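# In praise of hardware you can get at

My uncle kept a radio on the kitchen windowsill for most of my childhood, and for most of my childhood the back was off it. This drove my aunt up the wall. He liked to be able to see in, he said, and when it crackled he would lean over the dish rack with a butter knife and press on something until it stopped. I am telling you about the radio to warn you that I come from people like this, and that what follows is perhaps less an argument than a family trait.

I have been thinking about it again since September, when our little computing club began sorting out its equipment and we fell, as clubs do, into a long and mostly friendly quarrel. Gearóid Mac Carthaigh wanted everything behind doors. Zhuoran Qiu wanted everything out where you could reach it. I was asked for my opinion and I gave it, at length, and was then invited to go and write it down somewhere else. 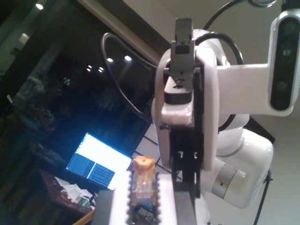 **The Amholm Letter, No. 269**

I'll start small, with chips. I am fond of the old-fashioned kind, with legs down both long sides like a sort of patient beetle, and I am fonder still of the holders people make for them. A chip that sits in a socket can be lifted out, looked at under the lamp, and put back. A chip soldered flat to a board is staying there, and when it goes wrong the whole board generally goes with it, often into a drawer with the other boards we feel too guilty to throw away.

I know the case against. Jinlong Xiao, who has far better eyes and steadier hands than mine, has explained to me more than once that sockets cost money and take up room, that contacts get dirty, that legs bend. All true. I have bent a good many legs. I once pushed a chip in backward and had the pleasure of smelling the result, and I still say I learned more from that ruined part than I did from the two sealed boxes I bought to replace the thing it came out of. You can't make a useful mistake on something you aren't allowed to open!

The same goes for bigger things. People who would never dream of building their own network will happily push a switch behind the television, stack something warm on top of it, and forget it exists until the evening the house goes quiet. Then out comes the flashlight, and somebody lies on the carpet reading tiny letters upside down. I have been that somebody. I would like us all to be that somebody less often.

My remedy is a plain open rack, even a short one. Two rails with square holes and some numbers up the side don't look like much, I'll grant you, and Themis Politis says a rack in a living room looks as though the burglars left halfway through. But the ports face you. Each thing has its own level. When you want to pull one out, you can see which screws are holding it, and when a friend comes over to help, you don't have to begin with an apology and a map.
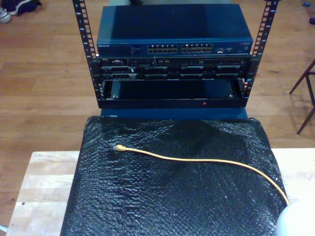

*Switch on top, server below it, and an open drawer at the bottom.*

I want to put in a special word for the drawer. Tianyou Dai considers it a waste of a good slot, and we went back and forth over this through an entire pot of tea. I think a rack without one is a kitchen without a junk drawer, a lovely idea that lasts until the first time you need a screwdriver. Spare screws go in it, and the odd short cable, and the slip of paper where you wrote down which port went to the upstairs room. Mine at home has a bread-bag clip in it that I am sure I was saving for something.

There is dust, of course. Open things gather it, and a brush every month or so is the price. There is noise too – I won't pretend a server hums like a cat. If you have small children or a large dog, then doors may be the right answer, and Gearóid can come and hang them for you, he'd be delighted.

For the rest of us, I'd ask for one modest change. The next time something with a plug arrives at your house, put it where you can see the front of it and get a hand to the back. Write on the cables while you still remember what they are. My uncle never labeled a thing in his life, and my aunt was still finding mystery wires behind the bread bin years after the radio had gone.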